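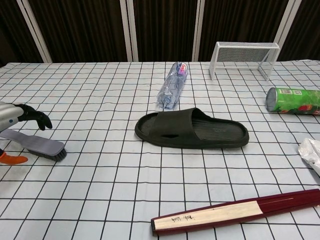 Table-top goals and old sandals at Dolan play day

2019-10-13

The Dolan community hall was packed for the Badard play day, the yearly get-together where families make up games from whatever is lying about at home. The door count reached 923 by closing time, well up on the 723 who came last year, and what a cheerful noise they made!

The favourite by a long way was table football. The rules are simple enough: put a small mesh goal near the back of the table, scatter some household odds and ends in the way, and try to get a ball past them. A black slide sandal makes a splendid obstacle – low at the toe, with a strap wide enough to roll a ping-pong ball under – and an empty plastic bottle on its side sends shots off in all directions. A snack tube laid flat is harder still, as it rolls when you hit it. The checked cloth helps too, as players can agree on a square to shoot from and there is no arguing afterwards.

Younger children had a sweeping race with scrub brushes, run over 25 squares of the cloth and back, while the Jakora bakery kept everyone going with cheese buns.

Entry fees and the cake stall raised £1,441 for new outdoor play equipment at Pulau Park, which should be in place by May. Anyone with a spare miniature goal or an odd sandal for next year can leave it at the hall office, open mornings until noon.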